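Scoring tie-break between national director and regional licensee -- which total counts?

Posted in: Pageant Administration > Rules and Tabulation

kuduvix_tab

I tabulate for a regional pageant that feeds a national final. The regional licence is held by Ziven and the national title is owned by a separate company, so we work from two rulebooks. They disagree on ties.

The regional rulebook says a tie for the crown is broken by the higher interview score. The national rulebook, which the licence says applies "in all matters affecting qualification", says a tie is broken by the head judge's ranking. Our winner qualifies automatically for the national final, so both clauses seem to apply to the same decision.

At our last final two contestants finished on 1,372 points each. Interview favoured one and the head judge's ranking favoured the other. We went with interview, as that was what the contestants had signed. The runner-up has now asked for a review and has quoted the national clause.

Scores are entered by hand on paper and then typed into a spreadsheet. There are four judges. The top and bottom marks are not dropped. Interview carries 30 per cent of the total.

Which rule should have been used, and does the crown have to be withdrawn if we got it wrong?

Danladi

Start with the contestant agreement and leave the rulebooks until afterwards. If the agreement names the regional rulebook as the basis for judging, the regional title was awarded correctly and stays where it is. A licensor can require you to use its rules, but that is a matter between the licensor and the licensee until the rules are written into what the contestant signs.

Qualification is a separate question. Many licences treat the regional crown and the place at the national final as two awards which normally go to the same person. Look for wording such as "the titleholder shall represent" or "the licensee shall nominate". In the first case the place follows the crown. In the second the national office can ask for a different nominee, and the titleholder keeps the regional crown.

Write to the national office before you answer the runner-up. Send both clauses, the score sheets and the signed agreement, and ask for a ruling in writing. Do not send the spreadsheet alone, as it is a copy and the paper sheets are the record. Check whether the review request came in within the time limit as well. Some rulebooks close reviews at noon on the Sunday after the final.

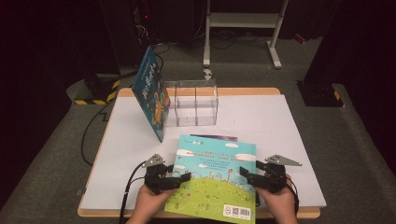

drorwood_pageants disagrees with part of this. The words "in all matters affecting qualification" are wide, and if the regional agreement says anywhere that it is "subject to the licence", the national clause may come in by reference. We had that wording and did not notice it until a dispute. The national office ruled that its own tie-break applied to the crown as well. We ended up with joint titleholders for the year, with one of them sent to the final. It was workable but the sashes and the prize money had to be done twice.

Two further points on the scoring itself:

Ask whether the tie was real. If your spreadsheet rounds each segment before adding, two totals can match when the unrounded ones do not. Weight the raw marks first, add them, and round once at the end. With interview at 30 per cent this can easily move a total by a point.

Decide now what happens if the first tie-break is also tied. Ours goes interview, then evening wear, then head judge -- in that order, printed on the back of every score sheet and in the contestant handbook.

zz_backstage

Just crown both, it happens all the time.

kuduvix_tab

Thank you. The agreement does say "subject to the licence", on the last page, so it has gone to the national office. I re-ran the totals from the paper sheets without rounding the segments and they are still level. Will post the ruling when it arrives.

Related threads
Dropping high and low marks with a small judging panel
Can a first runner-up hold a regional title elsewhere in the same year?
Converting ranked ballots to points for a top five
Age limit: date of regional final or date of national final?
Who keeps the crown when a licence changes hands

Last updated: May

Contact the moderators | Forum rules | Copyright Drorwood Pageant Help | Back to top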